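2024-07-26

九月开学以后，女儿要自己坐公交车上学。这件事我们家从春天说到现在，这个月总算开始练了，今天是第三周的最后一天，记一下。

先说背景。以前一直是我早上送她，送完再去上班，顺路。今年五月公司搬了地方，从城南搬到开发区，我要是还送她，就得迟到半个小时。她爸出门更早，六点四十就走了，指望不上。奶奶说她可以来住，早上送送，可是奶奶膝盖不好，我们楼没有电梯，一天上下两趟我不放心。也问过楼上那家能不能搭个车，人家孩子今年毕业，不去那个学校了。问来问去，剩下的办法就是坐51路。

51路就在小区门口的马路对面，坐八站，下车以后走400米到校门。中间不用换车。这条路我自己走过很多遍，闭着眼睛也知道哪一段地砖是松的。可是想到让一个刚满十岁的小孩一个人走，脑子里还是一堆事情。

她自己倒没什么意见。我跟她说的时候她正在剪指甲，头也没抬，问了一句：“那我能坐最后一排吗？”

我说不能，最后一排下车不方便。她就说哦。

练习的办法是跟同事学的。上田健太，日本人，在我们公司做了好几年，中文说得很好，中午常跟我们一桌吃饭。他说他小时候一年级就自己走路上学，不过那边是一群孩子一起走，高年级的带低年级的，路上还有老人举着小旗子。他妈妈在开学之前带他走了一个暑假，开始拉着手，后来走在后面，再后来就躲在电线杆后面跟着，他全知道，装作不知道。

我觉得这个顺序可以照搬。于是我们也分成三段：第一周并排走，第二周我走在她后面，第三周她自己上车，我坐下一班。

第一周没什么可说的。每天七点十分出门，她走里侧，我走外侧，到站台等车。我一开始嘴很碎，看见什么都要交代一句，路口右转的车要看，站台上不要踩黄线，上车先扶稳再刷卡。说到第三天她说妈你已经讲过了。我回想了一下，确实讲过了，而且不止一遍。后来就改成让她讲给我听，她讲漏了我再补。效果好一些，我也省力气。

有一件事是走了才发现的。她个子矮，站在车厢里人一多就看不见窗外，光靠看外面认站是认不出来的，报站有时候又被别人说话盖过去。我们试了两种办法，一种是数站，数着数着她就走神了；另一种是盯前面那块电子屏，也不行，有一辆车的屏是坏的。最后她自己定了个规矩，车子过了那座铁路桥，会有一个很明显的颠，颠完再过一站就下。她说这个不用看也不用听，屁股知道。我坐了几趟，确实每次都颠。

第二周我走在后面，隔十来步。难的地方在我。她过马路的时候我总想喊，忍着不喊，手心里都是汗。有一次绿灯只剩几秒，她站住了没走，旁边两个大人都跑过去了，她没跟。我在后面看着，当天晚上给她多盛了一个鸡翅，没说为什么。

也有做得不好的。周三她在站台上看人家遛狗，51路进站了她没看见，车门关了才反应过来。我没出声，等她自己处理。她站在那里愣了一会儿，回头找我，我冲她摊了摊手。她就坐回去等下一班，等了十二分钟，一路脸都很臭。到学校门口（放假，门是锁着的，我们每次都走到门口摸一下那个铁栏杆再往回走）她说要是真上学就迟到了。我说是的，那就迟到一次，进去跟老师说一声就行。

她说：“你不骂我？”

我说错过车有什么好骂的，我上个月也错过一次。这是真话。

家里别的事情也没停。暑假就是这样，人全在家里，东西都摊着，白天收拾过一遍，晚上又是老样子。
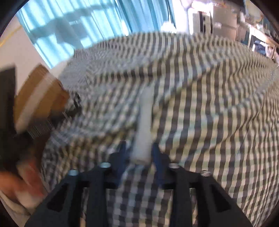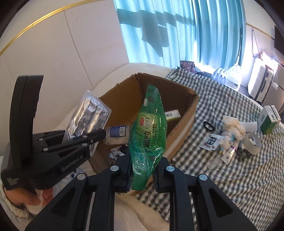

接着说第三周。

周一我给她戴上了电话手表。这个手表买了有一阵了，一直扔在抽屉里，因为充一次电撑不了多久，她又嫌表带硌手。翻出来充上电，把上面的联系人重新设了一遍：我，她爸，奶奶，还有学校对面文具店的老板娘。老板娘是我厚着脸皮去说的，我说孩子九月份自己上学，万一有什么事能不能到您店里待一会儿。她说这有什么不能的，放学的时候她店里本来就是一屋子小孩。电话号码写在一张小票的背面给我，我拍了照，又抄在冰箱上。

定位我研究了半天，最后决定只在她出门和到校这一段看。她爸的意思是全天开着，安心。我不太愿意。我知道自己什么样，开着我就会一直看，看见那个小点停在路上三分钟不动，我一上午就别想干活了。为这个事我们俩说了两个晚上，也没吵，就是各说各的。后来还是问她，她说随便，反正上课手表要交上去。

周一早上她自己上的车。我站在小区门口，没过马路，看着她刷卡，车门关上，车开走。她没有坐最后一排，坐在哪里我没看清，玻璃反光。然后我过马路等下一班。

那个早上的下一班来得特别慢。我看了好几次手机，定位上的点走得很稳，过桥，再一站，停下，然后变成很慢地往前挪，是她在走那400米。等我到的时候，她蹲在校门口的花坛边上看蚂蚁，抬头说你怎么这么慢。

周二也顺利。周三下雨，我本来想算了，她爸说下雨才要练，以后下雨也得上学。这话没错。那天就多了雨伞的问题，她上车以后不知道伞往哪里放，伞尖对着前面一个阿姨的裤腿，人家说了她一句。回来她跟我讲，有点委屈，说她已经往旁边让了。我们在门口练了两遍，上车之前先甩两下，收好，用扣子扣紧，伞尖朝下靠着自己的腿。又给她找了一个装伞的塑料套，是以前买伞送的，我一直没舍得扔，这次用上了。

周四她在车上碰到同班的一个男生，男生是跟着他奶奶去买菜的。据她说，那位奶奶问了她一路，你妈妈呢，你爸爸呢，你一个人呀，胆子真大呀。她说她光回答问题就差点坐过站，还好过桥颠了一下。

晚上我在班级群里收到那位奶奶的儿媳妇发来的私信，先是夸，夸完问我们放心吗。我打了一长段，又删了，回她说在练。她说她也想让儿子练，但是家里老人不同意。我说要不九月份让两个孩子一起走，她家在前一站上车，正好能碰上。她说回去商量。到现在还没有消息，不急，还有一个多月。

我妈那边也有意见。周末打电话，听说这件事，她在电话里停了好一会儿，然后说你小时候我可是天天送的。我说妈，你没有，我二年级开始就自己走了，钥匙挂在脖子上。她说那是因为近。我说不近，要过一条河。她说那个时候车少。这个我承认，那时候车是少。后来我们就说起那条河来了，现在上面盖了板子，变成停车场，她说上个月她去医院从那边过，都认不出来了。挂电话之前她又说，让孩子在路上别吃东西。

我想起来自己那时候的一些事。脖子上的钥匙夏天贴着肉，绳子一出汗就发黄，我妈隔一阵给换一根毛线。路上有一家修自行车的，门口总有一盆水，里面泡着内胎，冒泡泡，我每天都要站着看一会儿，所以每天都差一点迟到。我妈大概到现在都不知道。女儿以后在那八站路上看见些什么，我应该也不会全知道。

今天早上是三周里最平常的一次。闹钟响了她自己起来的，吃了一个包子半杯豆浆，另外半杯说太甜。出门的时候我在找公交卡，是我自己的那张，找了一会儿没找到，她在门口换好鞋等着，说你再不快点我先走了。我说那你先走吧。

她就真的先走了。我在包的夹层里摸到卡，跑到窗户那边往下看，她已经到了楼下，帽子戴歪了，在路口停了一下，左右看，过去了。

我比她晚了两班车。到的时候她还在那个花坛边上，跟一个不认识的小女孩说话，小女孩的奶奶坐在旁边择豆角。

接下来的安排是这样：下周休息，她要去奶奶家住几天，那边没有51路，练不了。八月每周走两次，保持着，别生疏了。开学前一周再连着走五天，走真正的时间，背真正的书包，书包里装上书，我怀疑重量会影响她过马路的速度。放学那一趟还没有练过，放学人多，站台在另外一边，还要过一次天桥，得单独练。冬天早上天黑的问题先放着。

公交卡今天查了一下余额，她那张还有十几块，我给充了五十。我自己那张也充了。

明天她要睡懒觉，已经跟我说好了，不许叫她。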